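Section 6: Setting Up Your Boreck Picnic Cooler for the First Time

Welcome back! If you have come straight from Section 5, the wheels and the long handle should be on by now, and the cooler should be standing up by itself without leaning. If it leans, go back and check that both axle caps are pushed all the way home before you carry on. We know it is tempting to load the thing up and head for the park, but an hour or so spent on this section will make the whole summer easier.

Before you begin

You will need the cooler, the two ice packs from the side pocket, a soft cloth, a little dish soap, and a freezer with a flat shelf. The small key in the paper envelope is for the drain plug. Please put it somewhere sensible, as it is easy to throw out with the packing (we have mailed out a great many replacements over the years, and we are always glad to do it, but it does hold up your picnic).

First cleaning

1. Open the lid fully until you hear the hinge click. The lid will now stay up on its own.

2. Wipe the inside with warm water and a drop of dish soap. Go gently around the gray seal.

3. Rinse with clean water and tip the cooler toward the drain to empty it.

4. Leave the lid open overnight. A new liner has a slight smell to it, a bit like a new shower curtain, and a night of fresh air takes most of it away.

CAUTION: Do not use bleach, scouring powder, or a stiff brush on the liner. Do not put the lid in the dishwasher.

Freezing the ice packs

5. Lay both packs flat in the freezer, with a little room between them.

6. Leave them for at least 10 hours. Overnight is best. A pack that still sloshes when you tilt it needs more time.

Note: The packs are meant to bulge slightly when frozen. If one has split along its seam, throw it away and write to us for another.

Fitting the drain plug

7. Push the plug into the hole from the outside and turn it with the key until it stops. Firm is enough, and you don't need to lean on it.

8. Pour in a cup of water and wait a few minutes. If you see a drip, take the plug out, turn the rubber washer over, and try again.

Loading

9. Stand one frozen pack against each end wall, inside the wire clips.

10. Put drinks in first, then anything heavy, then boxes and tubs. Soft things such as sandwiches, peaches, and cake go in the hanging tray, where they won't be squashed.

11. Wrap sandwiches well before they go in. Even on a dry day a certain amount of damp gathers under the lid, and bread will find it.

12. Close the lid and press down on both latches together.

With both packs frozen hard and the lid kept shut, the cooler holds 37 degrees Fahrenheit for nearly 6 hours in the shade. Every long look inside shortens that, so it is a kindness to everyone to take out what you need for lunch in one go and set it on the table.

CAUTION: Perishable food that has been out of the cold for more than 2 hours should be thrown away. In very hot weather, make that one hour.

A tip from our workshop

Villads Sveinbjörnsson, who has tested lids for us at Wovurthorpe since the old Prendville model, likes to keep a shallow basket folded into a dish towel on top of the cooler. When it is time to eat, the basket comes out first and lunch goes straight into it. We have all picked up the habit.

When you are happy with the loading, turn to Section 7 for the shoulder strap and the Tkachenko cup holder.
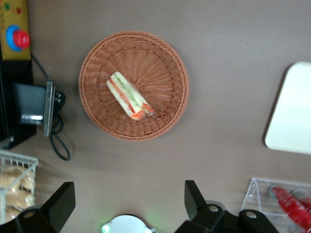
Fig. 6. Wrapped sandwich in a round basket, on the table.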